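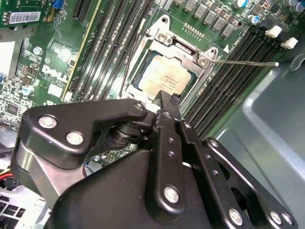
Travdale, 5/26/18

Budgeting a robot cell for board work – quick steps, more later.

1. Write down the job first. Ours is CPU sockets on old Dell boards. Load plate up, lever out to the side, memory slots close by. Measure your gaps before you look at any catalog.

2. Price the gripper on its own line. Narrow fingertip, slim links. Lanying Deng got quotes from Grandus and Trotska – ask both for spare tips in writting.

3. Scrap boards. Buy 28. Yes, really.

4. Fixture for the chassis. Everyone forgets it. Ours was $822.

5. Setup hours: up to 105. Put them in the same budget, not "later".

6. Shipping, bolts, cables – one line, dont split it.

Send the sheet to Armindo Bastos before you order. Lead times go in column F.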